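Plarnside Evening Classes
Living With Others: An Introduction to Everyday Ethics
Handout for session 3: Disagreement and respect

Last time we looked at the idea that our actions spill over onto other people whether we mean them to or not. This session takes up a harder matter, which is how to treat people whose moral views we think are mistaken.

Start with two terms that are often mixed up. To tolerate a view is to put up with it while still thinking it wrong. To respect a person is to treat them as someone able to weigh reasons and reach a judgement of their own. You can do the second without liking anything the person believes. The set reading, chapter 3 of the Pallalus reader, calls this "respect on credit": it is given at the start and does not have to be earned.
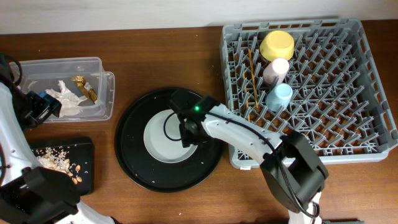 Does respecting someone mean keeping quiet when they are wrong?
Silence can be a kind of disrespect. If I never tell you that I disagree, I am treating you as too fragile or too stubborn to hear a reason. Most writers on the subject hold that respect covers how we object – the tone, the timing, the willingness to be answered back – and leaves us free to object.

The Rallska case
Read this before the discussion. Rallska is a housing co-operative of 42 households with a shared kitchen and garden. A group of 14 members wanted the common meals to be free of meat on moral grounds. The rest did not. At the first meeting the smaller group called the others cruel, and the others called them bullies. After that the two sides ate at separate times for 40 days.

Note what had been lost. The disagreement about meat was there all along and did little harm. Once each side began describing the other's character, though, people stopped explaining themselves. A reason offered to someone who has already judged you feels like a waste of breath.

In the end they agreed to one shared evening meal without meat and left the other meals open. Neither side changed its mind.

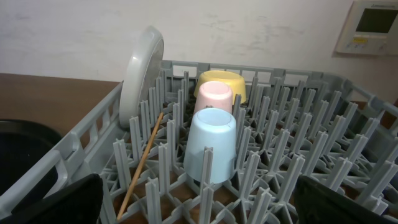
A reader of last year's handout objected that this lets everyone off too lightly: if the smaller group really believed that eating meat was a serious wrong, then splitting the difference was a failure of nerve, and calling it respect does not improve it.

The objection deserves a proper answer and we will spend part of the session on it. One reply is that living alongside people gives you duties to them as well as to the cause. Another is that a shared meal keeps the argument going, whereas a walkout ends it. You may find neither good enough. Illés, the second text on the list, thinks that compromise is only honest when both sides say openly what they have given up. Bring the text with you in June, as we come back to it in the revision session.

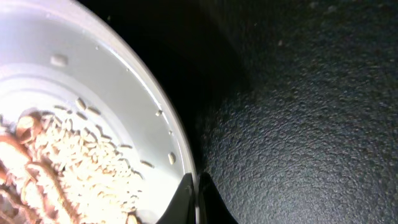

Fig. 3. Bowl, seen from close by.

For discussion
Think of a moral view you hold firmly. What would a fair-minded opponent say against it, in words they would accept as their own?
Is there a view so bad that the person holding it loses the claim to be heard? Where would you draw the line?

Written work: one side of paper on the Rallska case, taking the part of whichever group you agree with least.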